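Hi Eyvindur,

You asked for the plain version of where we're at with the Haslam job, so I'll skip the slides this time (you're welcome!). We've now put 26 of the 75 kitchen tasks through the Dellorik arms, mostly picking up and sorting cutlery, and the rest are queued up for after the break.

The big change since March is what people do all day. Back then everybody at Ziststead did a bit of everything, and by mid-afternoon we were all sore and cranky. Now the arms do the repetitive lifting and my crew spends more time setting up, checking and fixing. Two of them have asked for proper training on the maintenance side, which I'd love to pay for out of what's left in the travel line. I still think we rushed the first rosters, though, and I've told everyone so.

Work in progress, with the grippers in view: 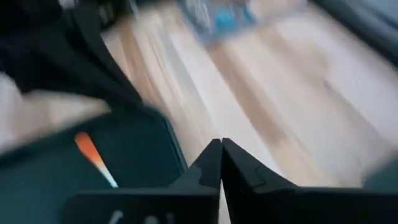
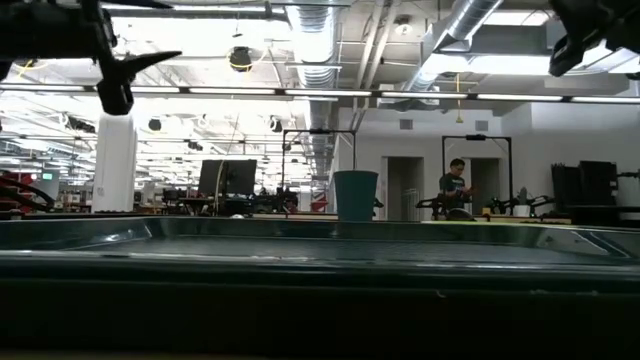
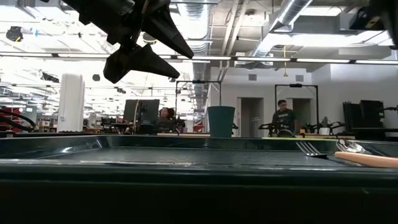
Maren read a draft of this and reckons I'm making it sound rosier than it is. The setting-up work is more interesting, she says, but it comes in bursts, and standing by for an arm to finish is more tiring than doing the sorting yourself. She'd like shifts at the bench capped at two hours, with a real swap to other work afterwards and no hovering nearby in case something jams.

Fair enough, and I'd like to try it. It means shuffling the roster at Ekulthorpe as well, where they've only got eight people, so I need your okay before I promise anything. The spare gripper fingers are still on order, and we're almost out of the old ones. Could you chase the supplier from your end? They answer your emails faster than mine.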